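Back from the lime day and my hands are wrecked. Going to get this down before I forget the ratios, so excuse the mess.

For anyone new - we've got an old stone and timber cottage outside Brekville, two rooms and a lean-to, built 1860 or thereabouts going by the parish map. Previous owners rendered the whole south wall in cement some time in the seventies. Looked tidy, I'm told. Behind it the wall has been slowly turning to porridge.

So. Cement off, lime on. That's the job, and it's eaten most of our winter.

## Getting the cement off

Slow. Much slower than the videos. I had it down as a weekend and it was nine days, not all in a row. Bolster and lump hammer for nearly all of it. I tried a small breaker I hired from the place at Wandis and gave up after an hour, it was shaking the little packing stones out from between the big ones and I could hear bits dropping inside the wall. Horrible sound.

What worked was finding a hollow patch (tap, tap, listen for the drummy bit), getting the bolster in behind and levering gently. Sometimes you'd get a sheet the size of a door come away in one go. Other times it was thumbnail sized chips for a whole afternoon and the radio going flat.

Stone underneath is a soft yellow sandstone, mostly rubble, with better squared blocks at the corners. Some of the faces came off with the cement. I'd been warned and it still made me feel sick. Bottom metre was the worst. You could push a screwdriver into the bedding mortar right up to the handle, and it wasn't even mortar by then, just damp brown dirt with a few white lumps in it.

Turns out those white lumps are the good news. More on that in a sec.

## Earth mortar!

I'd assumed the original mortar was lime that had failed. Mathias Stöckli came up to have a look in November (he's done a lot of the older farmhouses over the Priralance side) and he stood there rubbing a bit between his fingers for ages. Then he spat on it and rubbed it again. Earth, he said. Clay subsoil, dug more or less on site, with a bit of lime thrown in, and the white lumps are bits of lime that never mixed through properly.

So the wall was always mud. Stone and mud, with a lime skin on the outside to keep the rain off. Stood up perfectly well for over a century like that until somebody wrapped it in cement and the water couldn't get back out.

I know I've banged on about this before but it did change my mind about how to fix it. My plan had been to rake out and repoint with a fairly strong hydraulic lime, NHL 3.5, because that's what the bloke at the merchant's sold me. Three bags of it sitting in the shed now going off, I expect. Mathias reckons that's too hard for the core of this wall. Mud for the deep stuff, soft lime for the faces, lime render over the lot.

We dug a test pit behind the lean-to. Topsoil for a spade and a half, then a lovely heavy orange clay. Did the jar test - fill a jar a third with soil, top up with water, pinch of salt, shake it like mad and leave it alone overnight. Ours settled out with far too much clay for using straight, which you can also tell from the way it welds itself to your boots.

So it needs sand. I made up little bricks in an old bread tin at different mixes and left them on the verandah.

- straight subsoil: cracked all over, one crack right through
- 1 soil to 1 sand: hairline cracks, hard as anything
- 1 to 2: no cracks I could find, still hard, can't scratch it with a nail very easily
- 1 to 3: crumbly at the corners

Went with 1 to 2. Sharp sand, not the soft yellow bricklayers stuff.

## Mixing

Feet. Seriously. Tarp on the ground, soil and sand on the tarp, splash of water, stomp it, pull the tarp over to fold the lot, stomp again. A cement mixer just rolls it into balls, we tried. Ten minutes a batch once you get the knack and you don't want it sloppy, you want it so a handful dropped from waist height lands with a thud and mostly stays put.

My sister came for two days and did more stomping than anyone. She's got the calves for it. We fed her, that was the deal.

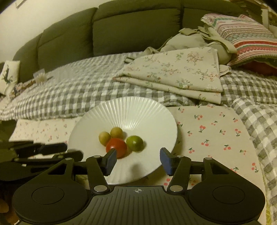 The deep voids took way more than I'd allowed. There was one behind the kitchen window I could get my arm into up to the shoulder. You wet everything down first, flick mud in hard so it grabs, then push a stone into it, then more mud, then another stone. Never a big lump of just mud on its own or it'll shrink back and leave you a gap. I used up pretty much all the small stuff I'd been chucking in a heap since spring, so glad I didn't cart it to the tip.

Let it go leather hard before you touch the face joints. In this weather that was four or five days for the deep ones. I rushed one section near the downpipe and had to rake it all back out.

## The lime bit

Lime putty, from the Farah people, who make it in tubs and will deliver if you take enough. Ours came to 285 dollars for the lot with delivery, cheaper than I'd braced for. It's like thick cream cheese. Stored under a bit of water it keeps basically forever, and supposedly gets better.

Mix for the pointing is 1 putty to 3 sand, with well graded sand, and no extra water. None. It looks much too dry when you start and you'll want to add some. Don't. Keep bashing it. I used the end of a fence post in a tub and after fifteen minutes or so it all of a sudden goes fatty and sticks to the trowel upside down.

Today was the first coat of render on the bottom half. Thrown on, not trowelled, with a little harling scoop. I was hopeless for the first hour. Half of it on the ground, some in my hair, a good bit down my sleeve (it burns, wear proper gloves, WEAR GLASSES, keep a bottle of clean water right next to you). Then something clicked in the wrist and it started landing flat. More of a backhand. By three o'clock we'd done 17 square metres, and I've never been so pleased with a grey splattery wall in my life.

Things I'd tell myself six months ago:

Wet the wall the night before as well as the morning of. That stone drinks.

Hessian. Buy more than you think. You need to hang it over the fresh lime and mist it, three or four times a day for the first week at least, and keep the sun and wind off. We ran out and finished up with bedsheets.

Don't start if there's frost coming. We got away with it, I think. Will know in a few weeks if it starts to powder.

Pick the corner nobody looks at for your first go. I started next to the front door like an idiot.

## Drainage, boring but

None of this would have been much use with the ground as it was. The outside soil level had crept up over the years until it was above the floor inside, by a good hand's width at the east end. Garden beds right up against the stone, a concrete path tipping water the wrong way. We took it all back to below floor level for the length of the wall, about a metre out, and broke up the path. Just gravel there for now.

Already made a difference. The skirting in the front room used to feel cold and clammy all the time and there was a smell, sort of wet cardboard. It's gone from the front room. Still there a bit in the back one, where the lean-to roof dumps onto the wall. New gutter on the list.

I did think hard about a proper french drain. Mathias says wait a full year and see, old footings don't always like having a trench dug beside them, ours are just big flat stones laid in clay. Fine by me. I've dug enough.

## What's next

Second coat on the bottom half once the first has gone off enough that I can't mark it with a thumbnail. Then scaffold for the top half, which I'm not looking forward to - I don't love heights and the quotes are all over the shop. Then limewash, five thin coats, I want to put a bit of ochre in it. There's still a scrap of the old colour up under the eaves where the cement never reached, a sort of faded butter yellow, and I'd like to get somewhere near it.

Inside is a whole other thing. There's gypsum plaster on most of it and vinyl paint on top of that, so same problem from the other side. One room at a time. Might try a clay plaster in the bedroom with what's left of the subsoil pile, if I can sieve it fine enough. If anyone's done clay over old lime laths I'd love to hear what you used for a key coat, the stuff I've read all contradicts itself.

Someone asked in the comments last time about insurance. They did want to know about the wall, yes. I sent them a page of notes and a few receipts and haven't heard back.

Right, it's gone nine and I still have to go out with the torch and mist the sheets.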